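Home | Diary | Older entries | Contact

21 January 2026

Today I finally began with the small room. I was afraid of it since December, when I pushed everything inside and closed the door. Eugénie called in the morning and asked if I still have her winter curtains. I said yes, but I was not sure at all.

I took the blue bags from the kitchen, the thin ones. Ramiro says they are too weak for books and he is right, so the books went into the Pestik box and only the soft things went in the bags. I found the curtains under an old coat. I also found the receipt for the lamp, 900, and I was a little ashamed that I paid so much.

For lunch I ate soup standing up. After it I was slower. I read old letters for a long time and this is not cleaning, I know it. The bags make a lot of noise when you open them, and my fingers never find the right side.

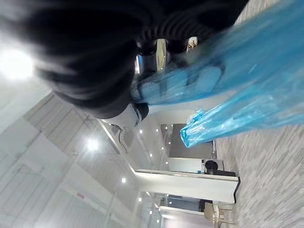
Evening

Eugénie came for her curtains and stayed for tea. She wants also the coat, but I will think about it. Tomorrow I must call Clundmont about the shelf and buy more bags, stronger.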